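Countertop clearing (robotics)

Print this article | E-mail this article

Countertop clearing is a household task used to measure how well robot arms handle ordinary objects in an ordinary room. The arm must pick up the loose items on a kitchen counter, decide where each one belongs, and put it there without disturbing the rest. It is related to table bussing, dish loading and bin picking, and it is usually classed as harder than bin picking and easier than laundry folding.

The task is used in teaching and in product development. As of the most recent revision of this article, no machine sold to households performs it without supervision. 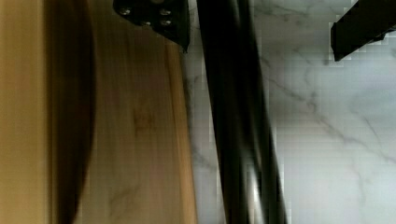 Drimari, May

The version of the task most often described in this article is the Drimari protocol, drawn up at a test kitchen of that name and maintained by the engineer Kusum Bhardwaj. Other versions exist. The Hinder protocol uses a bare steel bench and a fixed set of blocks and cups, which makes results easier to repeat but says less about homes. Cenivo, a maker of service arms, uses an in-house version that has not been published in full.

Definition

A trial starts with objects placed on a counter and ends when the arm returns to its rest position or the time limit of 40 minutes runs out. An object counts as cleared when it stands, unsupported by the gripper, in a location the scoring sheet lists as acceptable for it. Dropped objects may be picked up again. Objects pushed off the counter may not.

Three outcomes are recorded for each object: cleared, moved but misplaced, and untouched. Damage is logged separately. A person may stop the arm at any point, and a stopped trial is scored as it stands. Protocols differ on whether a verbal hint from the operator is allowed. Drimari permits none.

Equipment

Most entries use a single arm with a two-finger gripper. A small camera is commonly fixed at the wrist, where it sees the last few inches of the approach, and one or more others look at the counter from farther off. The wrist view is the more useful of the two at the moment of contact. It is also the poorer one during travel, when fast motion blurs wood grain, edges and surface marks into bands of color.

Cables are a recurring nuisance. An arm with external wiring can catch a canister or a plate with a loop while the gripper itself is well clear, and planning software that models only the rigid parts of the arm will not predict it. Teams that route cables inside the arm avoid the problem at some cost in weight and ease of repair.
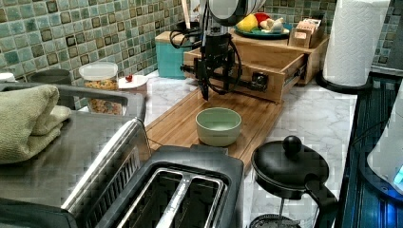 Tall items at the back of a counter cause a related difficulty. The arm can reach over them when it is empty, but a held object adds length below the fingers, and a path that was safe on the way in may not be safe on the way out. The usual remedy is to lift straight up before moving sideways. This is slow, and it accounts for a large share of the time spent in a typical trial.

Objects

Kitchen objects are grouped in the protocol by how they resist being grasped.

Bowls and cups are normally gripped at the rim. The grasp is reliable when the wall is thin and the bowl is empty. Plates lying flat offer little for a finger to get under, and many systems tip or slide them first.

Soft objects, including towels and plush food, tolerate an inaccurate grasp and are often the first things a new system learns to move. Plush fruit is common in test kitchens for this reason, and it does not spoil or leak. Results obtained with it should not be carried over to real fruit, which rolls and bruises.

Long, rigid and heavy objects are the most demanding class. A faucet is a common choice. Its spout is easy to close on, but the mass sits toward the body, so a grip on the spout far from the balance point lets the part swing or rotate in the fingers. Glossy finishes add a second problem, as highlights move along the metal with the viewpoint and can mislead depth estimates. Where an object rests partly on a board and partly on the counter, its height also differs from one end to the other.
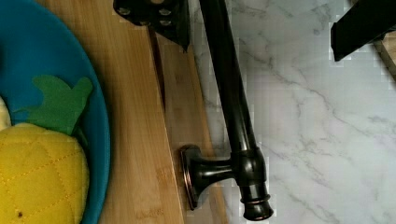

Faucet lying across a cutting board and countertop, with a gripper finger on either side of the spout. Blue plate and plush pineapple at left.

Placement

Grasping receives most of the attention in published work, but the Drimari records attribute more failures to placement. In a set of 557 trials reviewed by Bhardwaj, the most frequent entry in the fault column was an object set down in an acceptable spot and then knocked over as the fingers opened. Shallow trays and open crates reduce the fault. Narrow shelves increase it.

Deciding where an object belongs is a separate matter. A tea box can go in a crate, a drawer or a cupboard, and households do not agree. The protocol handles this by listing up to four acceptable locations per object. Critics of the method, Singhal among them, argue that the list hides the hard part of the chore, which is knowing the habits of a particular kitchen. Supporters reply that the list keeps scores comparable between sites – and that a second, unlisted variant can be run by anyone who wants it.
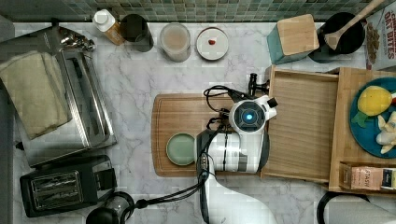 Counter from above: arm over the right half of the cutting board, empty wooden tray and crate to the right.

Current performance

Systems trained on one kitchen clear most soft objects and most bowls in that kitchen. Performance drops when the counter surface, the lighting or the object set is changed. Veined stone is a known source of error in systems trained on plain surfaces, where a dark vein may be read as the edge of a thin object.

Speed remains low. A person clears the standard Drimari layout in four minutes, and trials that reach the time limit with objects still untouched are common. For shop-floor work, where the objects are few and known in advance, the same arms are already usable, and the comparison is sometimes cited as evidence that the limit lies in variety more than in hardware.

Wiping the cleared surface is outside the scope of the task and is scored under a separate protocol.

See also

Bin picking
Dish loading
Hinder protocol
Wrist-mounted camera

Filed under: Service robots | Household tasks | Test methods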